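I've been relabeling everything in the back room since January and people keep asking how, so I'm putting it all in one thread. It's mostly paper labels and patience.

We had 455 items with no label, or with a label nobody could read anymore. Spare parts, jars of screws, cables, adapters, two drawers of keys. If you wanted a fuse you opened every box until you found one.

First thing I did was stop buying labels. I had four kinds already. I picked the small cream paper ones because they take ink well and they don't shine under the ceiling lights. The glossy white ones went in the donation box.

Size matters more than I expected. My first batch was too big for anything narrow, so the ends stuck out and got torn off. The small ones go on almost anything.

Printed beats handwritten for me. My sevens look like ones. I type a whole sheet at once, 14 labels to a page, and cut them with a paper trimmer.

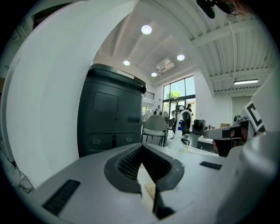

Ilona Hegyi
3rd June · back room thread, continued

A small cream label with dark printing can sit way down in a narrow spot and still catch your eye, even with part of it hidden. The print is another matter. If it's faint, you end up leaning in with a flashlight.

So set the printer to its darkest setting. I ran the first 152 on draft mode to save ink and ended up doing most of them over.

What goes on the label: the name of the thing, then the shelf. That's all. I used to add the date and where I bought it, and the type got so small I couldn't read it at arm's length.

Wipe the surface first and let it dry. Plain paper won't hold on dust or oil. On rubber it won't hold at all, so I tie a tag on with string.

Cables get a folded label near the plug, both sides printed. Mariann wanted color coding too. We tried it for a week and then ran out of green.

Boxes get one label on the short end, facing out. If a box sits on a high shelf I put a second one on the bottom edge.

The keys are still not done. There are 3 I can't match to any door in the building. They're in an envelope marked KEYS, UNKNOWN.

Next up is the paint shelf. I'll add to this thread when I get there.

Comments

Keegan Lavoie
Do the paper ones survive in a garage? Mine curl up by the end of summer.

Yến Ung
I put clear tape over mine. Looks bad, lasts for years.

Lợi Hồ
Draft mode got me too. Whole sheet came out gray.

Mariann Mészáros
I have more green now.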